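Tableware Inspection and Packing Operator (two openings)
Branwood site, day shift
Last updated: December
14 shares | 3 comments

Cudell is hiring two operators for its tableware return line. The line takes in used plates from canteen customers, sorts them by size and color, inspects them, and packs them for reissue. Reference: 3334.

Plates arrive mixed. The operator separates them by outline first and color second, then checks the rim, the inner ridges, and the flat center of each one. Small specks and light surface marks are recorded on the inspection sheet. Chips, cracks, and warped rims go to the reject bin. Pale colors need a second look under the bench lamp, as white and light mint are easily confused.

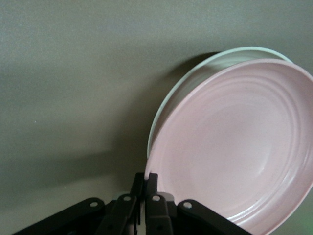

Duties

- Sort and inspect up to 500 plates per shift.
- Set plates close together, leaning the same way, with no more than 55 in one crate.
- Keep colors separate in the crate once sorting is finished.
- Fill in the inspection sheet and crate label by hand.
- Clean the bench and change the liner at the end of the shift.

Requirements

- Good color vision. A short test is given on site.
- Able to stand for most of the shift and lift a full crate with a partner.
- Legible handwriting and basic written English.
- Previous work in a dish room, warehouse, or packing line is useful but not required.

Terms

Hourly pay, paid every two weeks. The shift starts at 7:00 a.m. and ends at 3:30 p.m., with a half-hour unpaid lunch. Training takes four shifts and is paid at the full rate. Gloves and aprons are supplied. Closed shoes are not supplied.

How to apply

Send a one-page work history to Archana Singhal, Cudell, Room 131, Branwood. Put the reference number at the top of the page. Applicants selected for the color test will be contacted by Itsuki Takagi, who supervises the line.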